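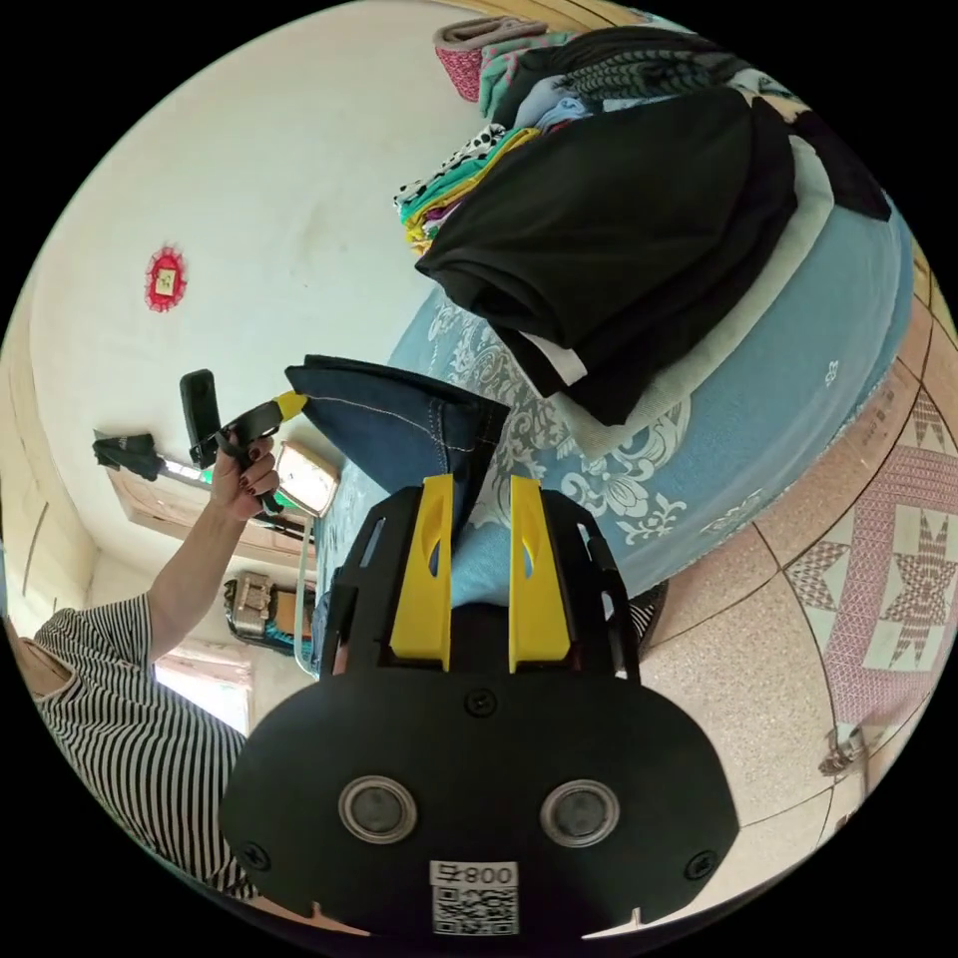
About Eltamel

Eltamel records household work for companies that build home robots. We started with folding laundry and making beds, and those are still most of what we do. Our operators work in real homes, with two hand-held grippers, on the clothes and furniture that are already there.

We have 540 hours of accepted recordings on file and 1614 sessions behind them. Customers use them to train and test their own machines. We don't build robots.

How we work

Every session follows the Moner rules, our house standard. It fits on 4 pages and each operator carries a copy. The main points:

The person who lives in the home agrees in writing before we come in, and can stop the session at any time.

Mail, family photos and medicine are put away before recording starts. Faces are kept out of view. If one gets in, that part is deleted.

Each gripper has a number on its label. The operator writes it in the session log.

Fingers close on cloth only. No gripper is used near a person, a pet, a hot surface or an open window.

Floors are cleared where the operator will stand. Cords are moved to the wall.

A dropped garment stays in the recording. We want the misses as well as the clean folds, and operators are not paid less for them.

Operators take a break after 6 garments or sooner if their wrists are sore.

Checking

Our Dalisay office reviews each session before it goes to a customer. Reviewers look at the consent form first and the recording second. A session with no form is erased, however good the folding is.

The rules are revised every April. Operators send in changes through Irow, our scheduling tool, and the last revision added the line about cords.

Working with us

Customers can ask for a copy of the Moner rules before signing anything. If you would like to host a session in your home, use the contact form and tell us which rooms are available.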